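Notes for Thursday, sorting talk, 23 minutes with questions

Slow down at the start! I always rush the hello. Thank the Drilach folks for the room and the coffee, then straight in.

Opening story: the Rudia repair bench, back when everything we took apart went into one big drawer. I once spent a whole lunch break digging for a motor I'd pulled out that same morning (pause, people usually laugh because they've done it too). Ask for hands: who has a drawer like that at home?

Then the main idea. Sort while you take things apart, while you still remember what came from where. Mention the Drokeo toy batch, 100 toys, and how much nicer that week was. Don't get into prices, I go on forever about prices.
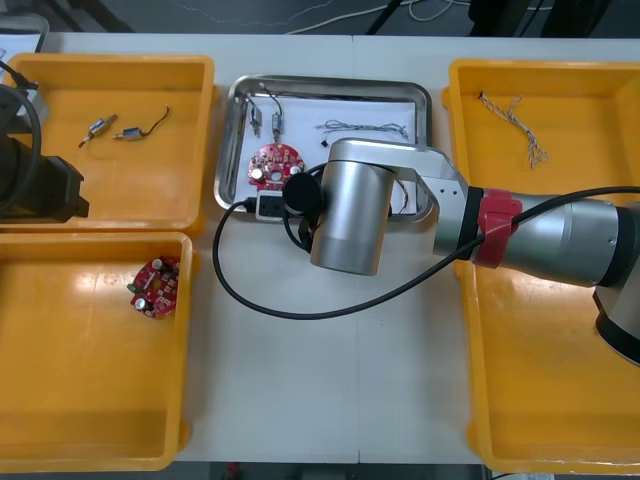

My rule for bins is one kind of part per bin, and no lids. Lids are where good habits go to die, so skip them. I like a tray in the middle for whatever hasn't been sorted yet, and I put white paper down in it so thin wires show up. Point at the two little motors in the upper left bin, then the red board by itself in the one below. More of both still on the paper, plus that bundle of twisted wire.

Ask what they'd do with the wire. Let them argue a bit, then questions. Leave the bin list up on the last slide.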